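Callham Newsletter
6/1/20
Do we really need Trukonell?

By Prakash Gowda

By now most households will have had the letter telling us that the hall, the tennis court and the two meeting rooms on Sostlow Road are to be booked online from May. The paper diary goes. In its place we get Trukonell, a booking system which the letter calls "simple, fast and open to all". I have read the letter three times and tried the trial version twice, and I would like to put in a word for the diary before it ends up in a skip.

First, the case for the change, as far as I can make it out. The letter says that 209 bookings were taken last year and that 12 of them clashed. I don't doubt the sums. I would like to know how many of the 12 were the week the diary went missing and people wrote their names on the back of a raffle poster, which I remember well, having been one of them. A lost diary is a good reason to tie the diary to the desk. I can't see that it is a good reason to spend £400 a year, every year, with no word on what happens to the price once we have all got used to the thing.
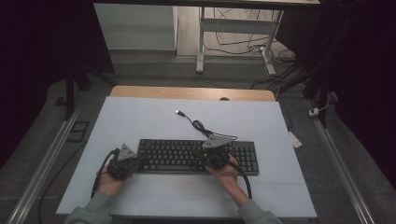 Booking a room used to mean walking in, turning to the right page and writing your name in it. Under Trukonell it means making an account, giving a date of birth (for a tennis court?), choosing a password and waiting for an email with a link. I am told that the link comes at once. Mine took long enough for me to make tea and drink it. People who like this sort of thing tell me it is only typing, and so it is. A black keyboard on a pale blue-grey worktop looks harmless enough, and plenty of us sit at one for hours. But plenty of us don't, and the bookings in the old diary were made by both sorts. The over-60s lunch, the whist group and the Thursday babies would all need somebody to do it for them, and that somebody would then hold the password, and we would be back to ringing round to find out who has it.

The password rules deserve a mention of their own. It must have a capital, a number and a "special character", though not, I found, a pound sign or a full stop. Get it wrong too often and you are shut out until the next day. The help page runs to 101 questions and I could not find mine among them. 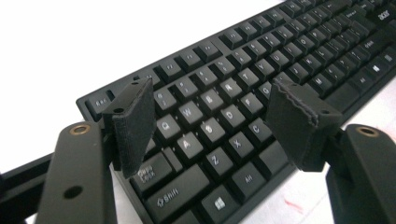
Black Acer keyboard, seen from the Caps Lock end.

Then there is the matter of Haberkorn. We are told that they have used Trukonell for two years and are "delighted". Perhaps they are. I went over and asked at their hall, and the woman on the door was perfectly happy with it, mainly on the grounds that she also keeps a diary. She writes each booking in by hand when the email arrives. I asked which of the two she trusts if they disagree and she looked at me as if I were simple. It's the diary, of course.

I will give the new system this much — you can look at it from home at eleven at night, and you can't do that with a book in a drawer. For people who work away in the week that is a real help, and two neighbours have said as much to me. Fine. Take a photo of the page every Friday evening and put it on the website we already pay for. It would take a minute, and it would leave the pen and paper alone.

What I would like to see before May is a plain answer to a few plain questions. What does it cost in year two and year three? Who do we ring when it stops working? What does the firm do with all those dates of birth? And can a person still turn up at the hall, with no phone and no email, and book the small room for a birthday tea? The letter says that "support will be available", and I have no idea what that means.

Replies are welcome, including rude ones. You can post them in the box by the hall door, or type them if you'd rather.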